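3.2 Untergrund und Anordnung des Obstes

Die Wahrnehmung von Obst auf Steinoberflächen ist bislang vor allem an hellen, gering strukturierten Platten untersucht worden. Für die Serie Moludier wurde deshalb ein rotbrauner Marmor mit unregelmäßiger weißer Äderung gewählt. Der Farbton des Untergrundes liegt nahe an dem roter Äpfel, während grüne Trauben sich deutlich abheben. Die dunkle Avocado unterscheidet sich vom Stein sowohl in der Helligkeit als auch in der genarbten Schalenstruktur (Abb. 4).
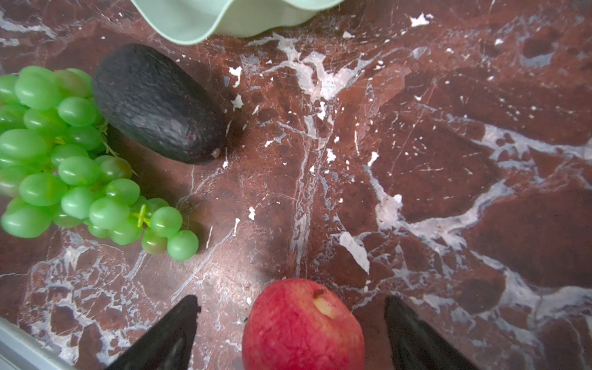
Abb. 4: Apfel, Avocado und grüne Trauben auf geädertem Marmor; am oberen Rand die Schale mit gewelltem Rand.

Die Aufnahmen der Serie wurden im Februar am Standort Flilau erstellt. Insgesamt gingen mehr als 1000 Einzelbilder in die Auswertung ein. Bildpaare mit einem zeitlichen Abstand unter 30 Sekunden wurden als abhängig behandelt und nur einfach gewertet. Die Segmentierung erfolgte nach dem Skullham-Schema, das Frucht, Gefäß und Untergrund als getrennte Klassen führt. Schlagschatten zählen darin zum Untergrund.

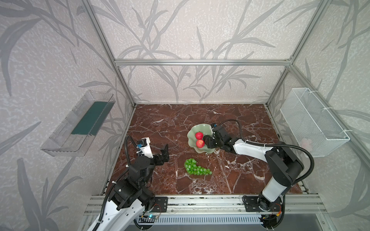 T. Aydoğan

3.3 Gefäß und freie Lage

Liegen die Äpfel in der blassgrünen Schale, so grenzt ihre Kontur überwiegend an die Keramik, und der Farbkontrast steigt gegenüber der Lage auf dem Stein. Bei hintereinander liegenden Früchten ist die Trennung der beiden Konturen gesondert zu prüfen. Die Trauben unterhalb der Schale liegen direkt auf dem Marmor. Ihre Traubenform läuft spitz zu und wurde als eine zusammenhängende Fläche annotiert; Einzelbeeren wurden nicht getrennt erfasst. Der gewellte Schalenrand erfordert eine dichtere Stützpunktfolge, im vorliegenden Fall mit einem Abstand von 2 mm.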